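Jotside sampling

Jotside sampling is a method of collecting demonstrations for robot learning in which the person holding the gripper is told, at intervals, to do nothing in particular. It was developed at Irov, a small manipulation laboratory, and takes its name from the margin of the paper log in which the first such recordings were jotted down, at that time as mistakes. The method is used with hand-held grippers that carry their own camera, and is meant to teach a policy what the world looks like when there is no job under way. Most robots have strong opinions about grasping and none at all about waiting.

Background

Learning from demonstration has a long-standing weakness, in that people who demonstrate things are generally trying to do them. An operator asked to pick up a block picks up the block. The resulting recordings contain a great deal of purposeful approaching, closing and lifting, and very little of the dithering that fills an ordinary working day. A policy trained on such material tends to conclude that every surface has something on it and that the fingers ought to be closing on it shortly.

At Irov this was known as the phantom grasp. A robot arm would be shown a bare table, hover with an air of great competence, close its fingers on nothing and carry the nothing carefully to the place where nothing was wanted. It scored well on smoothness. The usual cure was to add a separate detector that decided whether an object was present, which worked until the detector began to have views on shadows and knots in the wood.

Method

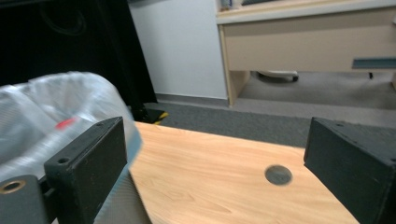 A Jotside session is divided into stretches of 90 seconds. In each stretch the operator works at the assigned task for 60 seconds, then stops, opens the fingers and keeps the gripper moving slowly over and beside the work area until the time is up. The second part is called the idle tail. Surroundings are deliberately left as they are, and a tail that takes in a crumpled plastic bag beside the board, or a desk on the carpet beyond it, counts for as much as one that stays on the wood. Operators are asked not to tidy up, an instruction which the published protocol describes as having excellent compliance.

Three kinds of tail are recognised. In a near tail the fingers stay close to the surface, as though about to start. In a far tail the view is allowed to wander off to walls, furniture and floor. In a false tail the operator approaches an object, hesitates and leaves it alone. False tails are the most useful and the hardest to obtain, as people who have been told to hesitate naturally do so in a theatrical manner. Early recordings from Irov include hesitations of a sort otherwise found only in amateur opera.

Labelling is minimal. Each tail is marked with a single flag meaning "no action wanted", and the gripper's movement during the tail is discarded before training. The policy sees what the camera saw, but learns to hold still. An earlier version kept the movement in, and produced a robot that drifted about over the table when it had finished, like a guest unsure whether the party was over.

Equipment

The method needs no special hardware. Irov used black two-fingered grippers with squared tips, built in the laboratory and rebuilt there rather more often. The software for cutting sessions into stretches was written for an earlier project, Teltport, and was kept on the grounds that it already existed. Its habit of beeping at the change from task to tail has been blamed for a good many startled camera movements. These were left in the data.

Surfaces are the subject of more argument than one might expect. A strongly grained wooden top is thought to be valuable in near tails, the lines and darker patches being just the sort of thing that a hopeful policy takes for an object. Glare is welcome for the same reason.

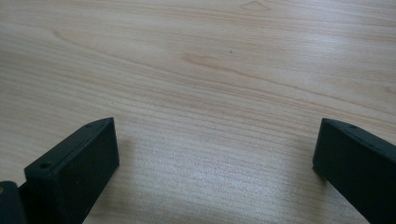
Plain matting, by contrast, gives the policy very little to be wrong about, and results obtained on it are usually reported with some shyness.

Results

The main trial used 2153 stretches, gathered by 6 operators on a wooden work surface. A policy trained on the task portions alone was compared with one trained on the same portions plus their tails. The second made far fewer phantom grasps on bare surfaces and was no worse at picking up things that were really there. It was also slower to begin, pausing before each grasp in a way that the report calls deliberation and that the people standing next to it called something else.

Far tails turned out to matter less than expected. Removing them altogether made little difference on the home table, though the policy then behaved poorly when the arm was moved to another bench. False tails had the largest effect of the three, in spite of the acting.

An attempt at repetition by Arriaga, a maker of packing machinery, was less encouraging. Its operators were on a production floor and regarded the idle tail as a rest break, with the result that a large share of the tails showed the same corner of the same bench, the gripper having been put down. The trained policy was exceptionally good at recognising that corner. Arriaga's note on the matter recommends the method "with supervision", and adds that Friday recordings should be used sparingly.

Criticism

Objections to Jotside sampling fall into two groups. The first holds that it is wasteful, a third of every session being spent on footage in which the operator is paid to achieve nothing. Supporters reply that this compares well with most laboratories. The second is more serious. Holding still is the right answer in a tail only because the operator was told so, and a policy has no means of telling a table on which there is nothing to do from one on which the operator had simply been asked to stop. Where tails contain untouched objects, the policy may learn to ignore objects of that kind. Irov accepts the point and now varies what is left lying on the surface between stretches.

There is also a dispute over whether the name should have a capital letter.

Comments

We tried this with shorter tails and the arm just went to sleep on us. Never found out why. Put them back to the full length and it woke up again.

Is the beep optional? Asking for the whole of my office.

The bit about false tails is right. Ours got much better once we stopped telling people which stretches would have one and put a card on the table instead.

Lower case, obviously.

Does anyone know if the flag goes on the first frame of the tail or on all of them? The article says each tail gets one flag but our loader wants one per frame.

Reply: all of them, the loader copies it across. There is a setting for it, badly named.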